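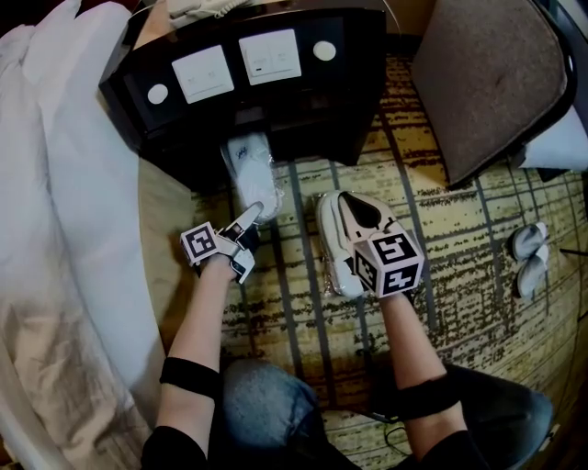

Hand-held gripper set 2, maintenance and setup review
Minutes of the meeting held at Flidham, October 20, 2026

Present: hardware, calibration and field groups. Apologies from the Gunmont office.

1. Minutes of the September meeting
Agreed with one correction. Under item 4, "left cube" should read "right cube".

2. State of the set
The set has logged 1,766 grasp cycles since the last strip-down. The left unit closes evenly. The right unit showed play at the finger pivot, and the pivot screw was replaced and locked. Finger tips on both units were cleaned and checked for lift at the edges. One tip on the right unit is to be changed before the next outing.

3. Marker cubes
Both cubes were removed, wiped and refitted. The right cube had turned slightly on its mount – the mount face was scored and has been filed flat. After refitting, the offset from cube to finger tip was measured again and the old values were withdrawn. Field staff are reminded not to carry a unit by its cube.

Hardware asked whether the faces could be given a clear coat. Calibration objected on grounds of glare under room lamps. A matt film from Paju will be tried on the spare cube first.

4. Forearm bands
Elastic on one band has gone slack. Both bands to be replaced together.

5. Footwear task
Pramel asked for the shoe task to be repeated with the refitted set. Of 1,354 recordings checked, 9 were rejected for loss of the right cube during the lift. All 9 predate the pivot repair. The task sheet stays as it is until the repeat recordings have been checked.

6. Actions
Hardware: change right finger tip, fit new bands.
Calibration: issue new offset file, test matt film.
Field: repeat shoe task, return rejected recordings list to Pramel.

7. Any other business
The spare pivot screws are held at Gunmont. Half are to be moved to Flidham.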